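# Scissor linkage

A **scissor linkage** (also *lazy tongs*, *pantograph linkage* or *crossed-bar lattice*) is a planar mechanism made of rigid bars joined in crossed pairs. Each pair is pinned near its middle and connected to the next pair at its ends. Moving any two pins that are not on the same bar changes the angle of every crossing by the same amount, so the whole lattice lengthens or shortens with a single degree of freedom. The linkage is used in lifting tables, folding gates, extending mirrors, collapsible shelters and household stands.

## Terminology

Usage varies by trade. In materials handling, *scissor lift* refers to a powered platform. Gate makers speak of *lattice* or *trellis*, and the flat bars are called *pickets* or *links* depending on the region. *Lazy tongs* is the older term and normally implies a hand-operated device with grips at one end. The central pin is the *pivot*; the pins joining adjacent pairs are *end pins*.

## Geometry

For a lattice of *n* identical pairs with bars of length *L*, each inclined at an angle *θ* to the direction of extension, the overall length measured between end pins is

*X* = *n L* cos *θ*

and the width across the lattice is

*Y* = *L* sin *θ*

A lattice of 7 pairs with bars 500 mm long has a theoretical maximum length of 3500 mm. This value is never reached in practice. As *θ* approaches zero the bars come into line and the width vanishes, along with most of the resistance to sideways load. Makers therefore fit a stop. A minimum working angle of 17 degrees is specified for the Dasstead pattern of folding gate, which gives 95.6 per cent of theoretical length.

The closed size is set by bar width and pin diameter. Bars of greater width touch sooner and leave a bulkier folded bundle.

If the central pivot is moved away from the midpoint of each bar, the lattice no longer extends in a straight line but follows an arc. This property is used in curved shelters and in some stage sets.

## Mechanical behaviour

The force needed to extend a loaded lattice varies with angle. In a vertical lift driven by a horizontal actuator at the base, the required force is greatest when the platform is lowest and falls as it rises. Actuators are commonly mounted at a slope to reduce this initial peak.
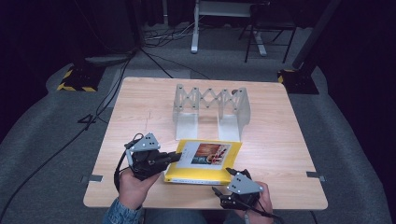

Bending is the main load on the bars, and it is highest at the central pivot, where the hole has also removed material. Steel bars are usually thickened or fitted with a welded boss at this point. In light plastic lattices the same result is obtained by moulding a raised ring around the hole.

Play in the joints adds up along the lattice. A clearance that is hardly noticeable at a single pin can produce visible sag at the free end of a long horizontal span. Gunawan and Yeoh measured this effect on a series of cantilevered lattices and found that wear at the end pins contributed more to sag than wear at the central pivots.

## Materials

Early lattices were made of hardwood strips with iron rivets. Flat mild steel replaced wood in gates and lifts, while aluminium is preferred for portable equipment. Thermoplastics, chiefly polypropylene, nylon and polycarbonate, are used where loads are small. Plastic links are light and resist corrosion, but creep under steady load may cause the holes to lengthen.

## Variants

* **Single-stage lift.** One crossed pair on each side of a platform. Two feet are pinned and two run on rollers or slides.
* **Double-stage lift.** Two pairs stacked vertically, giving greater travel from the same base.
* **Sitompul joint.** An end joint with a short spacer between the bars, allowing the lattice to fold past a fixed post. Named after the workshop where it was first made.
* **Polar lattice.** Off-centre pivots, extending along an arc.

## Safety

The openings between bars close quickly as a lattice folds, and crushed or cut fingers are the most frequent injury. Expanding gates for use around children are subject to limits on opening size in many countries. On powered lifts, a mechanical prop must be placed before any work is done beneath the platform. Wiegand has argued that hand-operated lattices should carry a pinch warning at every stage, a practice adopted by few makers.

## See also

* Pantograph
* Deployable structure
* Four-bar linkage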